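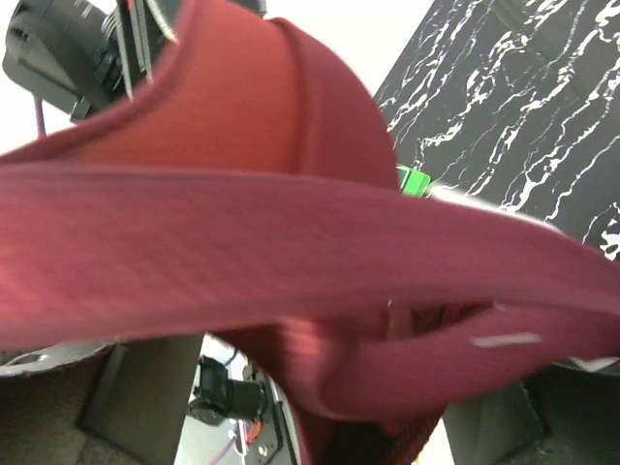

**Greltotton Household Sheet - page 55**

Mon 15 March

Knits first, then the kitchen bits, then whatever fits at the bottom. Wrote this fast, sorry.

## Maroon and other dark reds

Wash alone. Always alone, the first three times anyway. Deep reds let go of dye for ages and you won't see it in the water, you'll see it on a pillowcase.

- Cool wash, inside out, short spin.
- Ribbed knits: don't wring. Roll in an old towel, kneel on it, unroll.
- Never hang by the shoulders. Flat, or folded over two rails so the weight's shared.
- Bits of white fluff and thread show up on wine red like nothing else. Tape round the hand, sticky side out, work one way only. Rubber glove, slightly damp, does the same job.
- Check folds and seams for stray threads before it goes in the drawer. Snip, don't pull. Pull a thread on a knit and you've got a ladder by teatime.
- Sewn-in labels that scratch - unpick with a small seam ripper, from the label side. Write the wash temperature on a bit of card and keep it in the button tin.

Heaped knits crease along the seam and it's a pain to get out. Steam from the kettle, held well back, then smooth with the flat of your hand. No iron on rib, it goes flat and shiny and stays like that.

Hertta Ruotsalainen wrote in to say a spoon of white vinegar in the last rinse. Tried it on a scarf. Smells for an hour, then fine. Can't swear it does anyhting for the colour but it did come up soft.

## Folding when you can't be bothered

Lay it face down. Sleeves in, sides in, bottom up to the neck. If it won't lie right the hem's twisted, so start with the hem and shake it out from there. Do it on a table, not your knee. Clear the table first though - which brings me to the next lot.

## Clearing the table

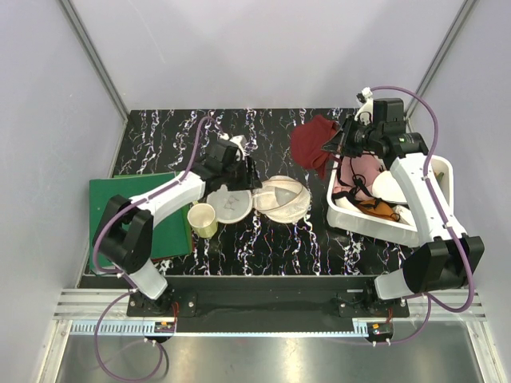 One bin or tub, at the back, out of the way of your elbows. Everything that doesn't live on the table goes in it. Sort it later, in front of the telly. Plates and cups go together to one side so you carry them off in one trip.

Order I do it in:

1. Cups. They tip.
2. Plates, stacked, big at the bottom.
3. Chopping board last of the kitchen things, wiped on the way past.
4. Cloths and clothes.
5. Wipe down.

Dark patterned tops hide crumbs somthing awful. Get your head down level with the surface and look across towards the window. Dry cloth first, then damp, then dry again or you'll get smears. Bicarb is too gritty for shiny ones, leave it in the cupboard.

## Boards

Plastic boards: scrub, rinse hot, stand on edge. Never flat against the worktop, they stay wet underneath. Onion smell - half a lemon and a bit of salt, leave it ten minutes. Deep knife marks mean it's done. Use it under plant pots.

Green for salad and fruit in our house. Pick a colour and stick to it, doesn't matter what.

## Pale cups

Tea ring in a cream cup: bicarb on a wet finger, round and round. Denture tablet overnight if it's bad. Not on anything with a gold rim!!

## Odds and ends

- Bidar stain soap, the hard bar, is back at the Brenmont shop. Keeps for ever if you let it dry between goes.
- Tzu-hsuan Au asks about plastic tubs gone grey. Washing up liquid and a soft brush, then an afternoon outside.
- Peg bag: wash it. When did you last wash it.
- Moths. Cedar blocks want sanding every spring, fine paper, quick rub. March is the time.
- Spare buttons, see page 8.

More on blankets next sheet if there's room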